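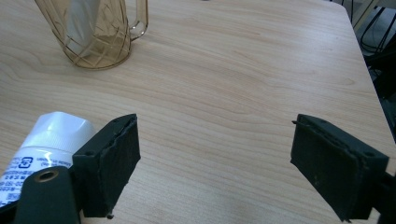

How to Light a Wood Stove From Cold Without Smoking Out the House

Your stove was perfectly happy all summer as a place to put the mail. Now it's January, the glass is cold, and you have a box of matches and too much confidence.

What you'll need

Dry kindling, split no thicker than your thumb
Two medium splits and a couple of larger ones for later
Natural firelighters, or newspaper if you enjoy ash
A stovepipe thermometer

1. Check your wood
Split a log and press a moisture meter to the fresh face. You want it under 20 percent. The wood Evaristo Mazza sold me as "seasoned" had been seasoned mainly by rain, and I spent a month listening to it hiss.

2. Open everything
Primary air, secondary air, flue damper if you have one. On my old Wendt the primary is the lower knob, which sticks, and the secondary is the upper knob, which comes off in your hand. Check your manual.

3. Warm the flue
A cold chimney has a plug of heavy air sitting in it, and that air wants to come and live with you. Crack a window near the stove. Light one firelighter high up in the firebox, close the door most of the way, and wait for the flame to start leaning toward the flue.

4. Build it upside down
Two medium splits on the bottom with a finger's gap between them. Crisscross the kindling on top, four or five layers. Firelighter in the top layer. Yes, the top. I argued with Grethe Hauksdóttir over this for an entire winter and she was right, a fact she still mentions.

5. Light it and leave it alone
Keep the door on the latch for the first few minutes, stay in the room, then shut it. Resist poking.

6. Add a log, then turn it down
Once the kindling has collapsed into glowing coals, add one larger split. When the thermometer reads in its normal range, close the primary air slowly. If the flames go lazy and the glass darkens, open it again.

If smoke still comes into the room, turn off the kitchen exhaust fan. If that doesn't help, let the fire die out and call a chimney sweep before you light another. Keep a working carbon monoxide alarm in the room regardless.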